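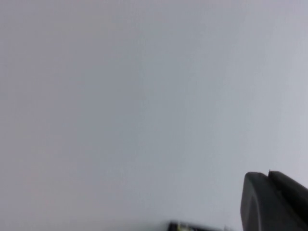
Drornon Community Archive
Interim report to the Stergiou Fund
Tuesday, July 14, 2026

Purpose of this report

This report covers the second period of the grant, during which the archive was to complete the listing of the Misent parish papers, open the reading room on a second weekday and begin recording interviews with former employees of the Misent ropeworks. It should be read with the budget sheet sent separately.

Listing of the parish papers

The listing was finished in May. The collection came to 2,000 items, mostly vestry minutes, rate books, apprenticeship papers and letters concerning the upkeep of the sea wall. Each item now has a reference number, a short title and a date where one could be established. A number of the rate books had been bound out of order at some earlier time. They have been left as found and the correct sequence is given in the list.

The list is held in the Sornix catalogue, which readers may search from the reading room. Access from home has been delayed while the supplier corrects a fault in the way place names are sorted. We expect this to be settled before the next report.

Reading room

The second opening day began as planned. Demand has been uneven – mornings are well used, afternoons much less so – and we propose to move the closing time forward by an hour and open earlier to match. No change to the staffing budget would be needed. Family history remains the most common reason for a visit, followed by enquiries about property boundaries.

Interviews

Progress here is slower than we had hoped. The agreed target was 20 interviews, and the work has been held back by illness among those who had agreed to take part. Ketill Frandsen, who leads this strand, has revised the timetable and asks that the final four interviews be carried into the next period. Transcripts of the completed interviews are being checked by the speakers before they are added to the collection.

Finance

Spending is within the agreed limits, apart from an overspend of £500 on archival boxes following a rise in the supplier's prices. We request permission to meet this from the travel heading, where there is an underspend.

Next period

Work will turn to the ropeworks wage ledgers, several of which require repair before they can be handled by readers. A quotation for the repair has been requested and will be forwarded to the Fund on receipt.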